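**Border notes, September**

Quick one this month, am writing between two meetings so forgive the typing.

The Kerkbridge crossing. Long story short: the province wants to close the old footbridge lane overnight, 10 pm to 5 am, and push everyone up to the truck crossing at Asska. That's 68 kilometres by road. For people who live within sight of the other bank. The ministry's notice calls it a "temporary harmonisation of opening hours" and gives no end date, which tells you how temporary.

Reason given in the notice: tobacco. Reason given on the radio two days later by the deputy minister: irregular crossings. Reason given to the Kerkbridge council in its letter: staffing. So pick one.

What we know so far:

- The notice was posted on a Monday, comments close at the end of the month. Short window, and over harvest too.
- It covers foot and bicycle traffic only. Cars haven't been allowed on the lane for years anyway.
- Shift workers at the Tonex cannery are hit hardest. Night shift lets out at 2 am and 60 of them live across the river. Tonex has offered a bus as far as Asska, one way, which leaves them on the wrong end of the valley road in the dark.
- Ambulances keep their existing exemption. We asked for that in writing and got it.
- The other side hasn't said anything. Their consul told Wálter Villanueva by phone that they "learned of it from the newspaper", and we believe him, frankly.
- The full text of the notice and its annexes is long and badly numbered (there are two Annex Cs). Read the second one, that's where the hours are.
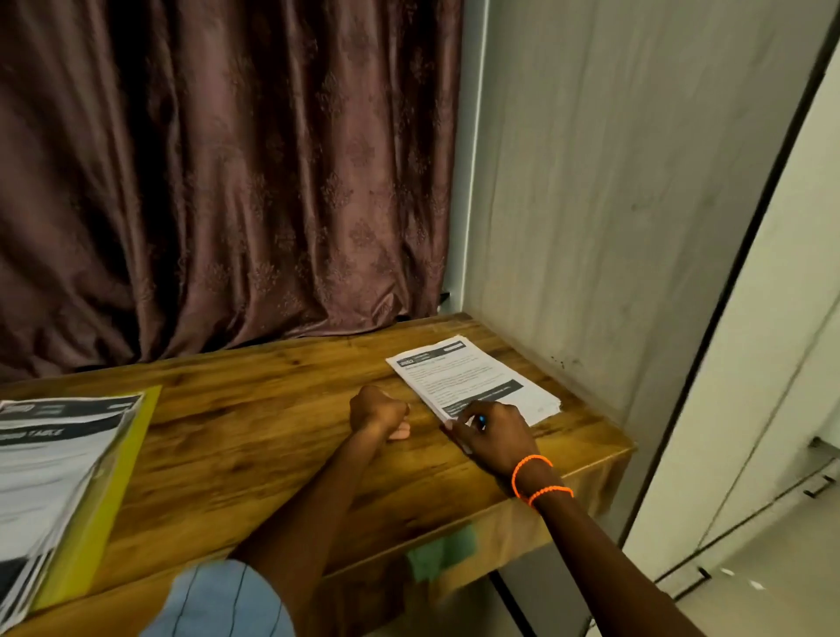
- Fines for using the lane after hours aren't in the notice at all. They sit in a separate regulation from the spring that hardly anyone noticed at the time, us included.

**The petition**

638 signatures as of this morning! That is paper only, the online form only opened last night and we haven't merged the lists. Please don't sign both, it makes a mess and gives the ministry an excuse to toss the lot.

Nilton Sotelo is taking the sheets to the capital himself. If you have any still at home, full or half full, get them to him before Friday noon, the bakery counter will also take them. Names need to be readable. Last time they threw out a whole page over one smudged postcode, so print in capitals please, and black or blue pen.

Residents of both banks can sign. We've had this question a lot. Yes, both, the law on consultations says "affected persons" and doesn't mention citizenship anywhere.

**Will there be a fence?**

Don't know. There's a rumour going round that the night closure is step one and that 20 kilometres of wire along the east bank is step two. Councillor Guzmán raised it in the regional assembly and was told there was "no current project", and then when she asked if there was a budget line the session was adjourned for lunch. It hadn't come back to the question by the time they went home.

My own view, for what its worth: a fence along that stretch would be underwater every second spring. The engineers know that. But we had the same talk over the camera masts and those went up regardless, so keep an ear out. If you see survey stakes or fresh paint marks on the river path, tell us where, and the time of day you saw them. Don't pull them out. I mean it.

We've put in an access to information request for any correspondence on fencing since last year. They have thirty days to reply and will probably take all of them.
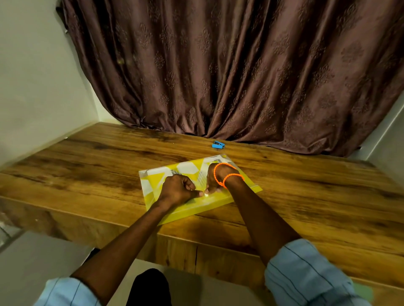

**Meeting**

School gym, Monday, 7 pm. The council has promised someone from the province will be there, though we've not been given a name. Order of things is the notice first, then the cannery workers get a half hour of their own, then questions. Villanueva is chairing, and he'll cut you off at two minutes so write it down beforehand.

Interpretation both ways this time, after the complaints in spring. Headsets at the door, bring ID if you want one as they hold on to it till you give the headset back.

Parking behind the fire hall is closed for the resurfacing. Walk if you can, or use the co-op lot.

**Small things**

Last issue we wrote that the customs post at Asska has four lanes. It's three, the fourth is for weighing. Sorry, and thanks to the driver who rang about it.

Also the bridge history piece is held over again, no room. Next month, I hope, depending on what the ministry does in the mean time.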